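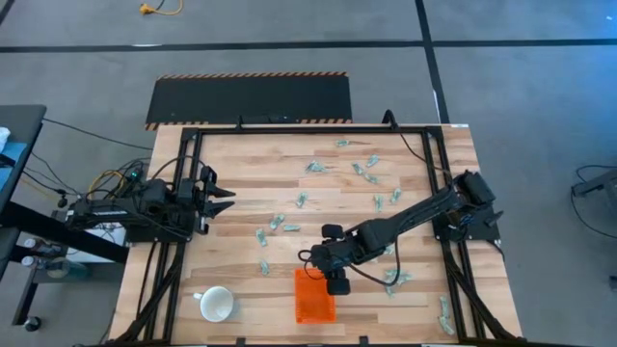 October 13, 2021. Bench notes, crumpled goods into basket.

Play money today, which puts me well ahead of my usual net worth. The notes are from the Drosen bundle, bought in August, 200 to a pack and as stiff as cereal boxes when new. Two minutes in the fist takes that out of them. Flat ones stick to the wood and are no use to anyone.

Basket is the orange one with the slots. Mug stays on the list under "other", on its side, handle out. I've asked for a second mug in a duller colour and been told to put it through Briggs, so see you in 2022.

To do:
- re-crumple anything that's relaxed overnight
- spread them wider, right up to the far edge
- wipe the boards, the glare is bad enough without fingerprints

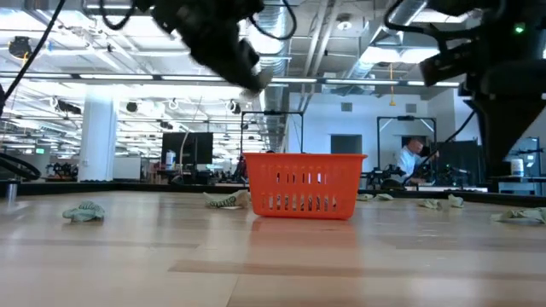
Eoin Hegarty reckons the crumpling is too even and we ought to carry the notes in our pockets for a day first, the way money gets treated in the real world. Fair point. I've signed out 20 and will be buying nothing with them. The rest go back in the Hodel tin, lid on.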